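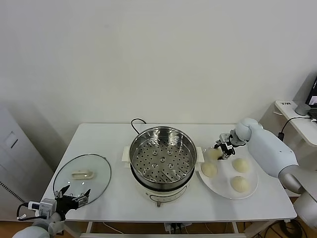
Ivan Pasichnyk would like everybody to stop lifting the lid. He said it four times during the Lemmont bun evening, and then once more in the parking lot, to people who were already leaving.

The evening, put on by the Zulel kitchen shop on Dristholm Street, was meant to be a small thing. One beginner class, electric steamers, a bag of flour. The shop took 17 names and closed the sheet, then opened it again after the phone kept going. Final count 41. Folding chairs came over from the Lamptey building next door, and a few people stood anyway.

Plain buns only this time. No filling, no pleating, no food coloring. Flour, yeast, sugar, a little oil, warm milk. Pasichnyk wanted people to get the dough right before they start putting pork in it – filled buns are planned for the second class, probably March, if the room is free.

Dough went on at 5:30. Kneaded ten minutes by hand, rested under a towel, rolled again to get the air out. That second roll is what makes the tops smooth, he told the class, and it's the bit most home cooks skip. Then shaped, then left alone a second time untill they feel light when you pick them up.

The evening's one real argument was over spacing.
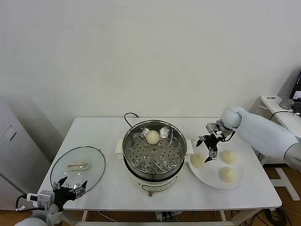

Heike Albers thought one to a tray was a waste of good steam, and said so from the second row. She has always packed hers in until they touch and pulled them apart afterward. Pasichnyk's answer was that touching buns tear, and the torn side goes gummy. Put in fewer, go again. Albers said fine for people with all night.

They did not settle it. Hands went up for both sides and it looked pretty even from the back.

Other questions, quickly:

- Cold water or boiling to start? Cold, for this dough. Let them warm up with the pot.
- Paper underneath? Yes if your tray sticks. A little oil on the metal also works.
- How long? 12 minutes for a small one after the steam is up, then heat off and wait five before opening. This is where the lid speech came in again.
- Why did mine collapse? See lid.
- Freezing? After steaming, not before. Straight from freezer to tray, no thawing.

Emmett Tran asked wether a bamboo basket does a better job. Bamboo soaks up the drips, Pasichnyk said, so less water lands on the buns. With a glass lid you can tie a thin cloth around it. Or just tilt it away from you when you take it off, and be quick.

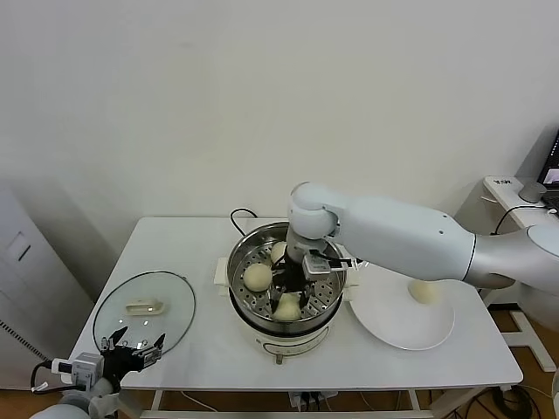 *Three buns in the tray, one still on the plate, lid off to the left.*

Tasting started just before 8 and did not last long. Condensed milk for dipping, also chili crisp, which went first. Jörg Fuchs took two home in a napkin for his mother and was back asking for the flour brand.

Tickets were pay what you like. The shop put the takings toward new burners and a second sink for the teaching room, a job priced at 3,000 dollars. No total yet.

Second class is capped at 40, sign up at the counter, not by phone please. Bring a towel and a container with a lid. Recipe sheets are next to the register, the first print run had the sugar and the yeast swapped so if you've got one of those, throw it out.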